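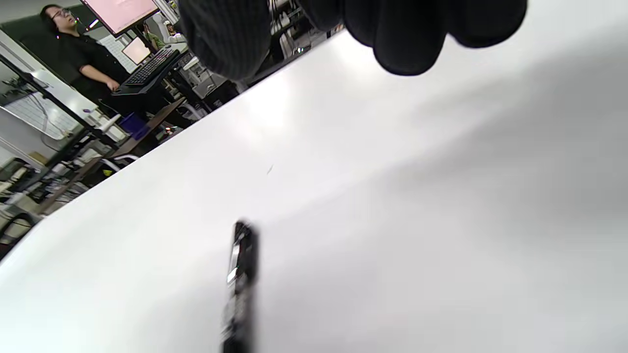
## Kerico district moves well permit filing to a single form

*4th January*

The Kerico water office has replaced its two separate well permit applications with one combined form. The change covers new drilling and the deepening of existing wells, and applies to all private parcels in the district. Applications already submitted on the old forms will be processed as they stand.

Under the previous arrangement, an owner filed a drilling notice first and a withdrawal request once the drilling notice had been approved. The two documents asked for much of the same information, including parcel number, well depth, casing diameter and expected daily use. Differences between them had to be resolved by letter. According to the office, 167 applications were returned last year for mismatched entries, most of them in the depth field.

The combined form runs to 3 pages. Page one covers the owner and the parcel. Page two covers construction details and must be completed by the licensed driller. Page three is the withdrawal estimate, with a site sketch showing the distance to the nearest septic field. The minimum distance remains 100 feet.

"The setback rule is the same and the fee is the same," said Su-bin Na, who heads the permit desk. "Drillers should look closely at page two. Casing depth and total depth are now separate boxes, and both have to be filled in."

Forms must be signed in black or blue ink by both the owner and the driller. Scanned copies are accepted for review, but the signed original has to reach the office before a permit number is issued.
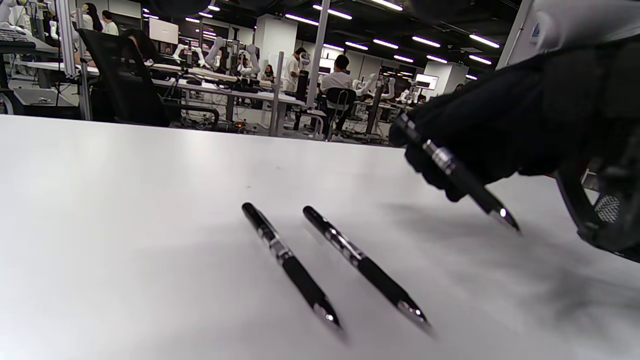 *Black ballpoint pens on a white tabletop. Paper originals are still required for all well permits.*

Edin Tomić, a driller based in Sovine, said the single review should shorten the wait between site survey and drilling – his crews have at times held equipment on a parcel while the second form was pending. He asked the office to publish a completed sample for deepening work, where the old and new depths are both reported. Na said one is being prepared.

The old forms will be accepted until the end of March. Printed copies of the new form are available at the Kerico front counter.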